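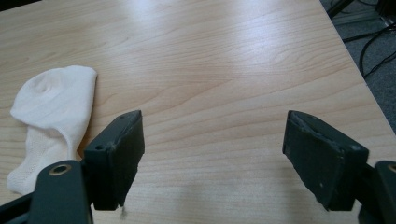 About Flirngate

By Jean Gourlay
Updated in May
13 shares | 6 comments

Flirngate is a small school in Lomudholm where grown-ups learn to sew, mend, knit and alter clothes. We teach in the evenings and in the mornings, we keep the groups small, and we love it when people bring in the thing they were about to throw out. Bring it! The coat with the torn lining, the curtains that came out a hand too long, your grandfather's cardigan with elbows you could put a fist through. We would much sooner teach you on that than on a square of practice cotton.

How we started

Jean Crichton taught sewing in high schools for most of her working life, and when her last school turned the sewing room into a computer lab she bought the machines, all of them, and put them in her garage. That was the beginning, really. Neighbors came over to hem pants, then their friends came, then somebody asked if they could pay for a proper class and Jean said she supposed so.

I turned up in the second winter, wanting to fix one zipper. I was terrible at it. I put it in backward, took it out, put it in upside down (I didn't know you could) and had such a good time that I came back the next week and kept coming. When the garage got too full to open the door all the way, Jean and I rented the upstairs of the old Pollock building, above what used to be the shoe store, and we've been there ever since. The name comes from the lane behind it. People ask how to say it and both ways are fine.

Yes, two Jeans. If you call the school and ask for Jean, you will be asked which one.

What we teach

Start Sewing is the class most people take first. It runs 6 weeks, and by the end of it you'll have threaded a machine often enough to do it while talking, sewn a drawstring bag and a pillow cover, and made a simple pair of pajama pants that you can wear home over your jeans if you want to. Many do.

Mending by Hand needs no machine at all. Tae-yang Cho teaches it and he is wonderful at it. He came to us from theater wardrobe work, where a split seam has to be closed in the time it takes somebody to sing two verses, so he knows the fast way to do everything, and then he'll show you the slow way too, which is prettier. You'll learn darning, patching, how to catch a run in a sweater before it travels, how to replace a button so it stays, and four or five ways to close a tear depending on what the cloth is like. Wool forgives nearly anything. Satin forgives nothing, and he'll let you find that out on a scrap first.

Fit and Alter is for people who can already sew a straight line. Taking in a waist, letting down a hem, moving a dart, narrowing a sleeve. Lorna Nisbet runs this one, and she is the person who finally got me to press every seam as I go. I used to skip it. Please don't skip it, the difference is huge.

Knitting Table is looser than the others. Kenna Paterson is there every week, she'll get a beginner going on the first row and untangle whatever needs untangling, and the rest of the time it's a room full of people knitting and talking. You don't have to sign up ahead. Crochet is welcome, and so is sitting there with a coffee and a half-finished scarf that you don't touch.
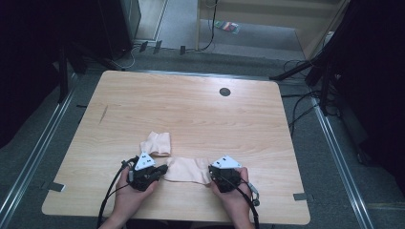

Peach-colored fabric on a worktable.

A word on fabric, as we get asked about it more than anything else. You don't need to buy anything for your first class. We have shelves of donated cloth, sorted by weight and not by color, and it's free to use while you're learning. Later on, when you're choosing your own, start with a medium-weight cotton in a plain color. It stays where you put it, it takes a crease, and you can see your stitches well enough to be proud of them or to pull them out. Slippery fabrics are a joy but give yourself a few months.

If you've got cloth to donate, we'd be delighted. Anything longer than your arm, washed please, and tell us what it is if you know. We can't take foam, fur or carpet samples.

The mending library

This is the part I could talk about all day. When we moved in, Lorna started keeping a small sample of every repair we did, stitched on a card with a note of what thread was used and what the cloth was. There are 800 cards now, in drawers along the back wall, and anybody can come in and look through them. So if you have moth holes in a gray flannel skirt, you can go to the drawer and find out how somebody else handled moth holes in flannel, and feel the result between your fingers, front and back. The backs are the best bit! We've had costume students come in for the afternoon and leave when we turned the lights off.

The library is open whenever a class isn't using the back room. Knock if the door's shut.

Stiltau

Stiltau is our yearly sew-in. We push the tables together, open the doors at breakfast time, and people bring whatever has been sitting in the mending pile since the last one. Last time we got through 100 garments in the day, including a wedding dress that had been stepped on and a tent (I'm counting the tent). There's soup. It's free, and you don't need to have taken a class with us or know how to sew. Somebody will sit down next to you and you'll do it together.

Getting a place

Classes hold up to 13 people, and Start Sewing fills up early, so get in touch even if the next round looks full. Spots do open. We have machines for everyone, but you're welcome to bring your own, and if it came out of an attic and hasn't run in years then please do bring it, Jean C. will want to meet it. The building has an elevator at the side entrance. If you're left-handed, tell us and we'll put out the left-handed shears.

Kids are welcome at Stiltau and at Knitting Table with an adult. The other classes are for ages sixteen and up.

If you're not sure which class would suit you, come up the stairs one evening while we're setting out and ask. One of us will be hunting for the good pins.

Contact: Flirngate, upstairs at the Pollock building, Lomudholm
© Flirngate. All rights reserved.
Back to top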